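We use cookies to remember your language and region. By continuing to browse you agree to our cookie policy. Accept | Settings

Danura Tile and Grout Care Guide
Section 4: Cleaning and resealing grout lines

Read Section 2 (Safety) before you start. The steps below apply to Danura Grout Cleaner and Danura Clear Sealer on ceramic or stone-type tile with cement grout. For epoxy grout, clean only. Do not seal.

4.1 Before you start

1. Clear the surface and vacuum along the grout lines with a brush attachment.
2. Wipe the tile with plain warm water and let it dry.
3. Test the cleaner on one tile in a corner. Wait 10 minutes, rinse, and check for a color change.

CAUTION: Never mix the cleaner with bleach or ammonia. Open a window or run a fan while you work.

4.2 Cleaning

4. Add 200 ml of cleaner to a bucket and top up with warm water to the fill line.
5. Apply the mix to the grout with a sponge. Work in small areas so it does not dry on the tile.
6. Leave for 10 minutes, then scrub with a stiff nylon brush. Do not use a wire brush.
7. Rinse twice with clean water and dry with a cloth.

Note: Heavy stains may need a second pass. If the stain is still there after that, see Section 6, Grout Repair.

4.3 Sealing

8. Allow the grout to dry overnight. Do not seal in a room warmer than 86 °F.
9. Run the applicator along the lines in one direction, then along the lines that cross them.
10. Wipe any sealer off the tile face within 10 minutes. Dried sealer leaves a haze.

Check the finished area from a low angle. Haze and missed spots show up best this way. Look along both sets of lines and pick up any loose specks with a damp cloth.

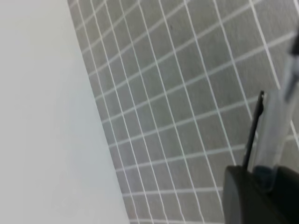
Fig. 4-2. Gray tile with white grout lines, viewed at a low angle.

11. Touch up missed spots with a small brush.
12. Keep the surface dry for 24 hours.

Note: Where tile meets a smooth panel or another material, mask the edge with painter's tape before sealing. Pull the tape while the sealer is still wet.

Replacement applicator tips are sold in the Bosman accessory pack. Section 5 covers routine care.

Revised 20 February 2018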